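6.3 Comparing two hands on the same arm pair

This section describes the side-by-side check carried out after a hand has been fitted, recalibrated or replaced. It assumes that the arms have been homed (section 4) and that the Gandell controller shows no stored faults. Allow 50 minutes for a full run on both sides.

The procedure was last revised by Gemma Hollis on 26 July 2023. Results recorded under the March issue remain valid except for the thumb test, which must be repeated.

CAUTION: Keep the emergency stop within reach of the second operator at all times. Do not put your fingers between the hand and the work surface while the drives are enabled.

Before you start

1. Check that the wrist covers are seated and that no cable is pulled tight at full wrist rotation. Fasten any wrist strap so that its buckle faces away from the palm.

2. Set the grip force limit to 9 N on both hands. Higher values are permitted only for the load test in 6.5.

3. Enter 3590 on the service page to unlock single-finger control. The page locks again when the controller is restarted.

4. Set finger speed to 85 per cent. Slower settings hide differences in tendon slack — the main thing this test is meant to show.

Finger spacing and flat-object handling

5. For the spacing check, bring the hand over the slotted board with the fingers extended and the thumb clear. Lower it until each of the four fingertips is in its own slot.

6. Read the side load for each finger in turn. If one finger reads high and its neighbours do not, raise the hand, re-zero that finger and repeat from step 5.

7. For the flat-object check, stand a plastic document folder upright near the front edge of the desk, facing the robot. Bring the hands up on either side and make contact with one hand at a time.
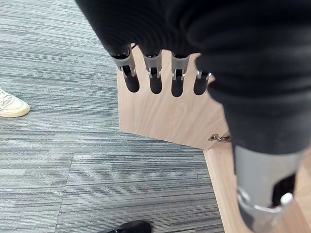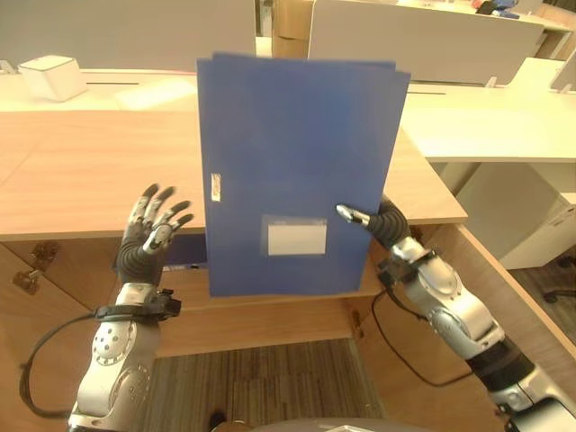 Figure 6-4. Spacing check on the slotted board (first picture) and flat-object check with the right hand in contact (second picture).

8. Record the contact force at the first fingertip to touch, then close the second hand and record again. Enter both values in the Ashworth log sheet, left hand first.

9. Repeat steps 7 and 8 starting with the other hand.

NOTE: Fabric sleeves change the readings. A covered hand must be compared only with results from a covered hand, and the sleeve column on the log sheet must be filled in. Folds at the wrist should be smoothed back before each run.

Assessing the results

Side loads that differ between fingers by more than the limit in table 6-2 point to a bent bracket or a worn joint pin. Check the pin first. If the contact forces differ but the side loads agree, the fault is more likely to be in the force calibration — go to 7.1.

Wrist camera views may be saved with the log, but they are not a substitute for the recorded values. Completed sheets go to Roy Bickerstaff, who holds the earlier results for both hands.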